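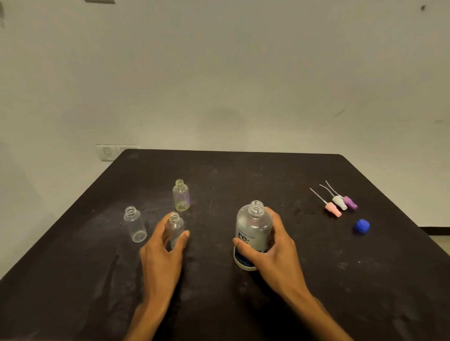
Refilling Small Bottles: Collecting Demonstrations for a Household Pouring Task

Final report, second-year group project
Department of Applied Computing, Nisasdale College

1. What we set out to do

The original proposal said we would teach a robot arm to decant liquid from a large bottle into small ones. Our supervisor read it, asked how many examples we had of anyone decanting liquid from a large bottle into small ones, and waited. We had none. The project you are reading about is the one that came out of that meeting, and it concerns collecting the examples. The arm stayed in its cupboard at Rimville until the last fortnight, and we have very little to say about it.

The task was chosen because it is dull and everyone can do it. It also needs both hands, involves see-through objects and see-through contents, and has several steps that have to come in a sensible order. We learned later that this is close to a list of everything that makes a recording hard to use.

2. The task

Each recording covers one person refilling three small bottles from one larger one. The instructions, as they stood at the end of the project, were:

Sit at the black table with all pump tops and caps already off.
Start with both hands out of view.
Hold the small bottle steady with the left hand. Pour with the right.
Put a little in each bottle. You are not filling them.
Put the large bottle down before touching a pump top.
Finish with both hands out of view.

The first version was a page and a half long and included a paragraph on posture. People skimmed it and then did what they liked. The short version worked better, although "a little" was interpreted with great freedom.

3. Setup

We recorded from head height, looking down at the table, so that the view is close to what the person pouring would see. The table was the only one in the room that did not wobble. It is very scuffed, and we spent an afternoon discussing whether to cover it. We left it alone on the grounds that real tables are scuffed too, and also because the tablecloth we bought slid about.

Recordings were cut and labelled in Guveck, the annotation tool written by last year's group. Guveck is a good tool with one bad habit, which is to save your labels only when you close the window properly. We lost one evening's work to this and have added a warning to the manual in capital letters.

4. Recording

We had planned 100 recordings and we got 100, though not the same 100 we started with. The first 16 were thrown out. In most of them the person had begun pouring before the recording did, and in the others they had stopped to ask whether they were doing it right. Their hands paused, they looked up, and the view went with them, giving us some excellent footage of the wall.

After that we added a practice run that was not recorded, and the questions mostly went away. We did not tell people how to tilt the bottle. Some brought the two necks almost together and poured slowly, and others held the large bottle well above the small one with what we can only call confidence. Both styles are in the set, along with the spills.
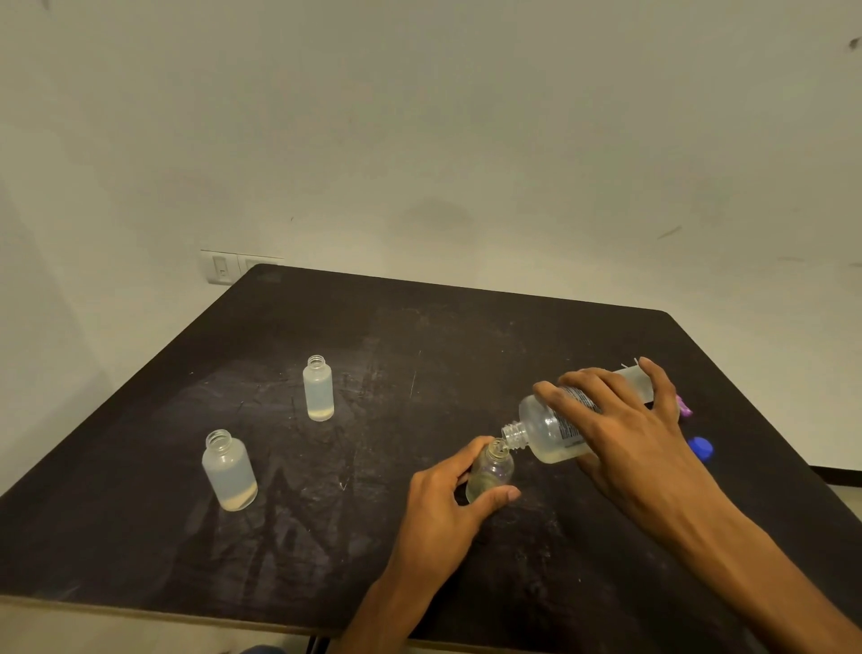 Figure 2. Pouring step, with the left hand holding the small bottle and the large one tipped over its mouth.

5. Labelling

Every recording was divided into steps: reach, grip, tilt, pour, return, release. Two of us labelled each one separately and then compared. We agreed on nearly all of the grips and argued about nearly all of the pours. When does a pour begin? One of us said when the bottle starts to tip, the other said when liquid leaves the neck. The second answer is more correct and much harder to see, as the liquid is pale and the bottles are pale and the stream is thin. We settled on a rule using the position of the neck, which at least both of us could apply after lunch.

The pump tops gave less trouble. They are different colours, so it was easy to note which one had been picked up. The small bottles are clear or cloudy and look very alike, and we had to name them by where they stood at the start. If somebody shuffled them about halfway through, the labels had to be followed by hand.

6. Trying the data

In December we trained a small model, which we called Venter, to predict the current step from a single image. It was good at reach and release. It was poor at telling tilt from pour, which we took personally until we remembered that we could not do it either.

The short trial with the arm used empty bottles, at the request of the laboratory. It gripped the large bottle and tilted it in the right general direction. We do not claim more than that.

7. What we would change

Use a coloured liquid. This was suggested to us in the first week and we said it would look unnatural.

Vary the starting layout. Our small bottles nearly always began on the left and the pump tops on the right, and Venter seems to have learned that arrangement at least as well as it learned pouring.

Write down the amount in the large bottle before each recording. It changes how far people have to tip it, and we have no way of recovering the figure now.

Keep the recordings that went wrong in a folder of their own. We deleted ours, and the group taking over the project has already asked for them.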